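## Chapter 18: Everyday Goods and Where They Come From

Most of the objects in a home were made by people the owner will never meet. A brush, a sheet or a desk tidy may pass through several firms before it reaches a shop. Geographers call this series of steps a supply chain.

In this chapter we follow the chain through four places. Tilach is a port, where raw materials are unloaded. Nadar is a mill town with one large textile works. Womach has a group of small factories making plastic and wire goods. Cakden is a market town, and most of what the other three produce is sold there.

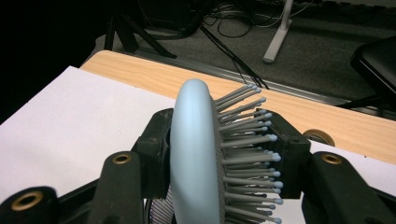
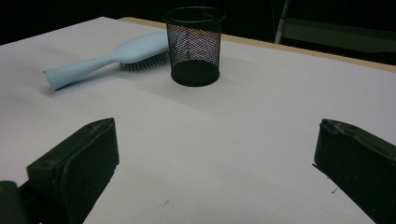
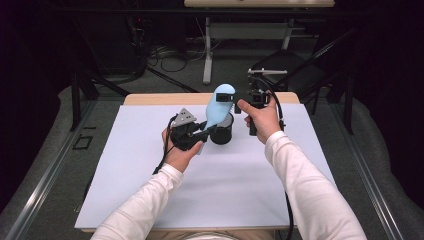
*Figure 18.1 Household goods. First and second pictures: a light blue hairbrush, in the second beside a wire-mesh pen holder. Third picture: a large pale sheet spread over a table.*

The four places depend on one another. When the port at Tilach closed for repairs in August, the factories in Womach ran short of plastic pellets within 2 weeks. The mill at Nadar kept going on stored cotton, but shopkeepers in Cakden still raised their prices.

Distance matters too. Womach lies 67 kilometres from the port by road, and transport is one of the largest costs its factories have to meet. Nadar has a railway, so heavy bales can be moved cheaply. The mill employs 3,000 people, many of whom travel in from nearby villages.

Section 18.1 looks at raw materials and how they are bought. Before you read it, choose one object from your own home and find out where it was made. Keep your notes, as you will need them for the map exercise in Section 18.2.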